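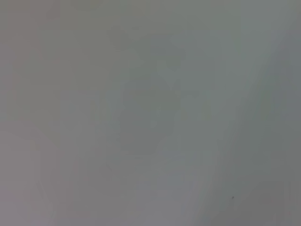
P. Siriwardena

2 min read
Last updated: January 2026

Gray is what you get between black and white. Add a little black paint to a lot of white paint and you have a pale gray. Keep adding black and the gray gets darker. Painters call these steps shades.

To see any color at all, you need light. Sunlight looks white, but it is really many colors mixed together. When it hits a ripe tomato, the skin soaks up most of the colors and bounces the red back to your eyes. A white shirt bounces back nearly all of the light. A lump of coal soaks up nearly all of it. A gray stone soaks up part of every color and bounces back the rest, so no color wins.

Most grays you meet are not perfectly even, though. Some lean a little toward blue, and people call those cool grays. Some lean toward brown or yellow, and those are warm grays. There are greenish grays too, like the leaves of an olive tree. You may not notice the difference until you put two grays side by side.

Gray can also fool you. Cut two squares from the same sheet of gray paper. Lay one on black paper and one on white paper. The square on the black paper will look lighter. Your brain compares each square with whatever is next to it.

Why do clouds turn gray? A cloud is made of tiny drops of water or bits of ice. They scatter sunlight in all directions, and a thin cloud looks white. In a thick cloud, less light gets all the way through to the bottom, and the bottom is the part you see from the ground.

At night, a whole room can look gray. The back of your eye has parts called cones, which see color, and parts called rods, which work in dim light. Cones need plenty of light. When it is very dark only the rods are working, and rods can't tell red from green. Your blanket still has its color — you just can't see it until someone turns on a lamp.

You can make gray without any black paint. Mix blue and orange a bit at a time, then add white. It may come out muddy at first. Add more of whichever color looks weak.

Comments

paintwater23: We tried the paper squares and my daughter made me measure them to check I hadn't swapped one.

mossy_914: My gray came out green. I used too much blue and a yellowy orange.

room2reader: Can cats see gray?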